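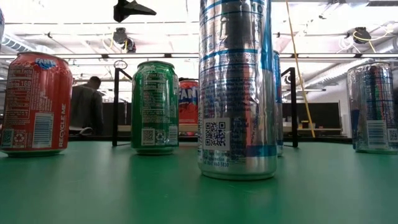 Back labels on the green top. Tall slim can in the middle, Fanta at left.

2025-03-01
Label bench, Grasmont job

Went back to the question of where the QR code should sit on the Multent can. Shirin's draft has it high on the back panel, a thumb's width under the rim. Ngozi wants it low. We'd been arguing from flat artwork on the screen, so I set up a few shop-bought cans to see where everyone else puts theirs.

Notes from the cans:

Red Fanta at the left has its back to us. Nutrition panel down the left with the 160 easy to read, barcode in the lower half, QR small and near the bottom left. RECYCLE ME runs up the right side in white. Of everything on that panel, the vertical line is what I'd borrow. It takes very little width and I could read it without turning my head much.

The green soda has its QR near the bottom left as well, recycling symbol to the right of it. The text columns are small and white. Fine in the hand, no use at bench distance.

The tall slim one has its QR low on the left too, on a white background, with a line of small blue text and a phone number close to the bottom. The white patch matters more than I thought it would. Blue print on bare-looking silver gets lost whenever a light is on it, and the patch doesn't. Multent's body colour is a pale metallic, so we have the same problem coming.

So low and left on all of these. Doesn't prove anything, but Ngozi gets that point.

Scan trial, our own sleeves only. I didn't scan the shop cans. Printed the Multent artwork on the clear sleeve stock, shrank it on to blanks, standard and slim. Phone held by hand at arm's length, then moved in until it read.

High position, no patch: poor on both blanks. The shoulder starts to pull the top row of squares and the phone hunts.
High position, white patch: reads, slow on the slim.
Low position, no patch: reads on the standard. Slim failed 4 times out of 24.
Low position, white patch: read every time on both.

The slim blank is the one to design for. The curve is tighter and a code that is comfortable on the standard wraps too far round the side. Shirin had scaled the code with the panel width, so it came out smaller on the slim, and I think we should keep the squares the same size on both and give up some of the text next to it. She's checking whether the ingredients list can go to two columns.

Sleeve trouble. The first batch crept down in the tunnel and the bottom edge of the patch ended up on the curve of the base. Lifted the artwork 4 mm and it sat properly after that. If the line at Sadumthorpe runs hotter than our little tunnel we may need more. Must ask them for their settings before we send anything, and not after, like last time.

Colour. The first patch was a single hit of white and looked grey over the metallic. Two hits is much better. Mthembu quoted on one hit, so that quote has to be redone. They have us down for 1,981 sleeves in the short run, which I'd leave alone for now.

Glare. The green top gives back a faint reflection under the red Fanta and a soft, brighter one in front of the silver slim can. Pleasant enough, but it makes the bottom line of print harder to judge by eye, so I did the reading checks with a sheet of matte grey card under the cans. Do the same if you repeat any of this, otherwise our notes won't match.

Smallest type we could all read comfortably on the sleeve was the size Shirin calls "legal plus". Ngozi could read the next one down. I couldn't, with or without glasses.

Vertical recycling line: mocked one up on the right side of the back panel, reading upward. It pushes the barcode over a bit. The barcode still has its clear margin but only just, and I'd want it measured on a finished sleeve before anyone signs.

To do
Shirin: same code size on both cans, patch under it, low left. Two-column ingredients.
Ngozi: new price from Mthembu with the double white. Tunnel settings from Sadumthorpe.
Me: print 11 slims with the lifted artwork and the vertical line, measure the barcode margin on each. Find the good callipers.

Blanks are on the second shelf, marked by batch. The crept ones have a pen cross on the base, please don't use them for anything that needs the artwork straight.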